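From: Arben Nedeljković
To: Dralldale Flyers list
Date: Jan 8, 2024
Subject: Re: Hangar places and the spring fly-out to Jarville

Dear all,

Thank you to everybody who has answered already, on the list or by telephone. I will reply to Aarne's message piece by piece, as his questions are the same ones that I hear from several other members.

Aarne Huttunen wrote:
> Hello Arben and all,
>
> I read the notes from the last meeting and I am still not clear on
> three matters.
>
> First, the hangar. We have 2 places coming free in the east hangar
> when the Doucette people move their aeroplanes out. Are these to be
> given by the waiting list, or by the size of the aeroplane? I have
> been on the list since September and my wings are not very long.
>
> Second, the fly-out to Jarville. I would like to come, but I have
> heard the grass there is soft in spring. Has anyone landed there
> lately? I remember it as shorter than it looks on the chart.
>
> Third, is the club still paying the landing fees for the fly-out,
> as it did when we went to Domisel? If not, I think it should be
> said early, so that people can decide.
>
> Also, someone has left a tow bar leaning on the fuel cabinet again.
> It is not mine.
>
> Best regards,
> Aarne

On the hangar. The places will be given by the waiting list, in order, but with one condition. The place beside the door post is narrow, and the airfield office has told me that no aeroplane with more than ten metres of wingspan can go there without moving the one next to it each time. So if the first person on the list has a long wing, he or she will be offered the inner place, and the next suitable person gets the narrow one. Nobody loses his position on the list by refusing a place that does not fit. Aarne, you are fourth at the moment, but two of those in front of you have told me they may stay outside until summer, so please do not give up hope.

The rent for these places is 320 a month, the same as for the others in that row. It includes the hangar light and the use of the compressor. It does not include the electric heater sockets, which are on a separate meter. I have asked the office to send me the readings, and when they come I will put them on the list. Last winter there was a small disagreement about this and I would not like to have it again.

On the fly-out to Jarville. I spoke with the operator there after New Year. The grass runway is 681 metres long, and he says that the last part at the western end is soft after rain and is marked with white boards. He asks us to treat the boards as the end of the runway. You still have enough for most of our aeroplanes, but please do your own calculation with your own weights, with wet grass, and with no wind. If the numbers are close, go as a passenger with someone else. We have enough empty seats for this.

The field is at low elevation, so the only high ground to think about is the ridge on the direct line between us and Jarville. The highest mast on it is shown on my chart at 2,227 feet. Last time two of us went straight and had a low cloud base over the ridge, and both turned back and followed the river. It adds roughly ten minutes. I would suggest to plan the river route from the beginning and carry fuel for it, and to take the direct line only if the day is really good.

For the radio: Jarville has no tower. There is an information frequency which is answered only when somebody is in the office, so make your calls in any case. The circuit is to the south. Please do not fly over the village on the north side - there is a riding school, and the operator has had complaints. Circuit height is one thousand feet above the field. If we arrive close together, the slower aeroplanes should leave here first, and I will prepare an order of departure when I know who is coming.

There is fuel, but only the one kind (the pump for car petrol was taken away), and payment is in cash or by bank transfer. They do not take cards. Lunch is in the clubhouse at noon. It will be soup, bread and a warm dish, and they need the number of persons one week before. Tell me also if you do not eat meat.

On the landing fees. The club paid for Domisel because that year we had some money left from the open day. This year we have not. The fee at Jarville is paid by each pilot, and the operator has kindly agreed that those who buy fuel will not pay it. I agree with Aarne that it should be said early, so I am saying it now.

On the tow bar. It has a red handle and a bent pin. If it is yours, please take it to your own place. The fuel cabinet must be free on all sides, and the fire inspector will come again before spring.

Two more small things from me.

The door of the briefing room does not close by itself in the cold. Please pull it until you hear the lock. One morning I found the room at four degrees and the printer would not work until after lunch.

The second thing is the shoes. We agreed in the autumn to leave wet boots at the entrance, and the new floor looks much better for it. Indoor shoes can be kept on the shelf by the stairs, with your name inside them, please.
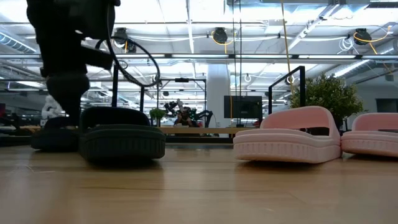
Slide sandals, dark and pale pink.

Felt slippers, old trainers, anything is fine if the sole is clean. Guests can borrow from the box under the coats.

About the dates: I have not fixed the fly-out yet. The operator prefers the second half of April, when the ground is usually firmer, and he can receive us on either day of a weekend. Please write to me, not to the whole list, with the weekends when you cannot come. Write also your aeroplane type, how many free seats you have, and if you would like a seat with someone. I will collect the answers until the end of this month and then propose one date and one reserve date for bad weather.

If you are on the hangar waiting list and your aeroplane has changed, I need the new wingspan and the height of the tail. The door rail is lower than it looks from outside, and last year we had one fin that passed under it with only the width of a hand.

With kind regards,
Arben Nedeljković
Dralldale Flyers, hangar and fly-outs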